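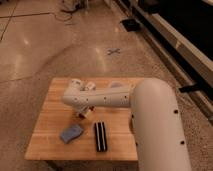
사진: 도서아, Otby 낮은 상 자료 모음

Otby 낮은 상 메모 모음
README 겸 데이터 카드

안녕하세요, 도서아입니다. 이 폴더에는 낮은 나무 상 위에 작은 물건을 올려놓고, 옮기고, 치우고, 닦으면서 적은 짧은 한국어 메모가 들어 있어요. 메모는 모두 1381건이고 물건 이름은 89가지예요. 처음에는 제가 보려고 쓴 거라 말투가 들쭉날쭉합니다. 반말도 있고 존댓말도 있고, "요거 저리로" 같은 것도 있는데 그대로 뒀어요. 고치기 시작하면 끝이 없더라고요.

파일 구성

notes.csv : 메모 본문. 한 줄에 하나씩이에요.
things.csv : 물건 이름과 별명. 같은 물건을 둘이 다르게 부른 경우가 꽤 많아서 따로 뺐어요.
places.csv : 상 위의 자리를 부르는 말.
moves.csv : 동사 목록. 놓다, 밀다, 집다, 개다, 포개다, 뒤집다, 닦다 같은 것들.
old 폴더 : 정리하기 전 파일. 열어 보셔도 되는데 열 이름이 제멋대로예요.

notes.csv의 열은 이렇게 생겼어요.

id : 번호. 중간중간 빠진 번호가 있는데, 겹치는 메모를 지우고 번호를 다시 매기지 않아서 그래요.
who : 쓴 사람. d는 저, y는 육병철 씨.
thing : 물건. things.csv의 이름과 맞춰 놨어요.
from, to : 있던 자리와 갈 자리. 모르면 비워 둡니다.
text : 메모 본문.
sure : 물건 이름에 자신이 있으면 1, 없으면 0.

상 이야기

상은 네모난 나무 상이에요. 밝은 주황빛이 도는 갈색에 결이 나란히 나 있고, 가로로 이음선이 보입니다. 바닥은 반들반들한 황갈색 콘크리트고요. 우리끼리는 이 상을 Kedcombe라고 불러요. 병철 씨가 붙인 이름인데 메모에도 가끔 나오니까 당황하지 마세요! "케드콤 왼쪽"이라고 적혀 있으면 그냥 상 왼쪽이라는 말입니다.

상이 낮으니까 말도 좀 달라지는 것 같아요. 식탁이면 "위에 올려놔"라고 할 텐데, 낮은 상 앞에서는 저도 모르게 "내려놔"를 많이 썼어요. 그래서 moves.csv에 올려놓다와 내려놓다가 둘 다 있고 서로 합치지 않았습니다. 뜻은 거의 같은데 느낌이 달라서요. 쓰시는 분이 합치고 싶으면 합치세요.

자리를 부르는 말

제일 골치 아팠던 부분이에요. 저는 상을 보는 쪽에서 가까운 곳을 "앞"이라고 하는데 병철 씨는 "아래"라고 해요. 먼 쪽은 제가 "뒤", 병철 씨가 "위". 처음엔 그것도 모르고 한참 섞어 썼다가 나중에 병철 씨가 places.csv에 짝을 맞춰 줬어요. 지금은 이렇게 통일되어 있습니다.

앞왼쪽 = 왼쪽 아래
앞오른쪽 = 오른쪽 아래
뒤왼쪽 = 왼쪽 위
뒤오른쪽 = 오른쪽 위
가운데 = 가운데, 중간, 한복판

"구석"은 어느 구석인지 본문에 안 나오면 그냥 구석으로 남겨 뒀어요. "가장자리"도 마찬가지. 상 밖 바닥으로 내려간 물건은 to 열에 "바닥"이라고만 적습니다.

물건 이름

맨 위 사진에서 상 왼쪽 앞에 있는 파란 것 보이시죠? 살짝 연보랏빛이 도는 말랑해 보이는 거요. 스펀지 같기도 하고 접어 놓은 천 같기도 하죠. 이런 걸 어떻게 적느냐를 두고 저희가 제일 오래 이야기했어요. 사진만 보고 적을 때는 thing 열에 "파란 닦개"라고 쓰고 sure는 0으로 둡니다. "닦개"는 사전에 있는 말인지 확인도 안 하고 쓴 말인데, 스펀지든 행주든 수세미든 다 들어가니까 편하더라고요. 손에 쥐어 보고 적은 메모라면 스펀지, 행주, 수건처럼 제 이름을 적고 sure를 1로 합니다.

색은 눈에 보이는 대로, 너무 잘게 나누지 않고 썼어요. 하늘색이냐 연보라냐로 싸우기 싫어서 파란색 계열은 거의 "파란"으로 갔습니다. 대신 본문에는 그때 느낀 대로 남아 있어요. 색 이름에 관심 있는 분은 text 열을 직접 보시는 게 훨씬 재미있을 거예요.

작은 물건은 모양 말이 자주 붙어요. 둥근 거, 길쭉한 거, 납작한 거. 이런 말은 이름으로 치지 않고 본문에만 남겼습니다. "기울어진 네모"도 몇 번 나오는데 이건 병철 씨가 좋아하는 표현이에요.

메모 맛보기

파란 닦개 왼쪽 앞에서 가운데로.
행주 두 번 접어서 뒤오른쪽에 놔둠. 한쪽이 자꾸 들린다.
컵 밀지 말고 집어서 옮길 것. 상에 줄 생김.
결 따라 닦고, 이음선은 한 번 더.
다 치우고 닦개만 남김. 닦개는 어디다 놓지?
케드콤 구석에 단추. 누구 거예요?
숟가락 가로로. 아니 세로로.

마지막 것처럼 쓰다가 마음이 바뀐 메모도 그대로 있어요. to 열에는 나중에 말한 쪽을 넣었습니다.

닦기 메모에 대해서

닦기는 따로 떼어 볼 만해요. 치우는 메모는 짧은데 닦는 메모는 이상하게 길어요. 어디서 시작해서 어느 쪽으로 가는지, 물건을 들고 닦을지 비켜서 닦을지, 닦개를 뒤집을지. 저는 뒤에서부터 앞으로 당기면서 닦고 병철 씨는 가운데부터 둥글게 닦습니다. 나무 상인데 둥글게 닦으면 결이 서운하지 않나요? 아무튼 둘 다 들어 있어요. 한쪽만 쓰고 싶으면 who 열로 거르세요.

닦는 도구 쪽은 동네 가게에서 3000원 주고 산 스펀지 묶음이 제일 자주 나옵니다. 본문에 "삼천 원짜리"라고만 적힌 게 그거예요. things.csv에 별명으로 올려 뒀어요.

어떻게 정리했나

종이에 쓴 걸 제가 옮겨 쳤고, 병철 씨가 Fumetti라는 작은 표 정리 도구로 열을 맞췄어요. 저희가 만들어 쓰는 거라 따로 받을 데는 없습니다. 맞춤법은 뜻이 헷갈릴 때만 고쳤어요. "개다"와 "게다"가 섞인 건 고쳤고, 띄어쓰기는 거의 안 건드렸습니다. 옮긴 다음에 메모 99건을 골라 둘이 따로따로 자리 말을 붙여 봤는데, 갈린 건 대부분 "가운데"였어요. 어디까지가 가운데인지는 지금도 합의가 안 됐습니다.

이런 데 쓰면 좋아요

집안일 말투를 보는 분, 자리 표현을 모으는 분, 짧은 지시문이 필요한 분. 말이 짧고 주어가 거의 없어서 한국어 생략을 공부하는 분한테도 괜찮을 것 같아요.

이런 건 기대하지 마세요

두 사람 말투뿐이에요. 사투리도 거의 없고요. 부엌 조리대나 높은 책상 이야기는 안 나옵니다. 물건 크기나 상까지의 거리를 잰 숫자도 없어요. 그리고 sure가 0인 줄은 물건 이름을 믿지 말고 본문이랑 같이 봐 주세요.

알려진 문제

집게와 빨래집게가 한 이름으로 묶여 있어요. 나눠야 하는데 아직이에요.
"그거"만 적힌 메모는 thing 열이 비어 있습니다.
몇 줄은 from과 to가 똑같아요. 제자리에서 뒤집거나 다시 접은 경우인데, 진짜 실수도 섞여 있을 수 있어요.
old 폴더의 쉼표가 엑셀에서 깨집니다. 8월에 고친 notes.csv는 괜찮아요.

쓰는 조건

공부용이든 뭐든 자유롭게 쓰시고, 어디서 가져왔는지 "Otby 낮은 상 메모 모음, 도서아·육병철"이라고만 적어 주세요. 틀린 자리 말을 찾으면 id랑 같이 알려 주시면 정말 고맙겠습니다. "가운데"에 대한 의견도 받아요!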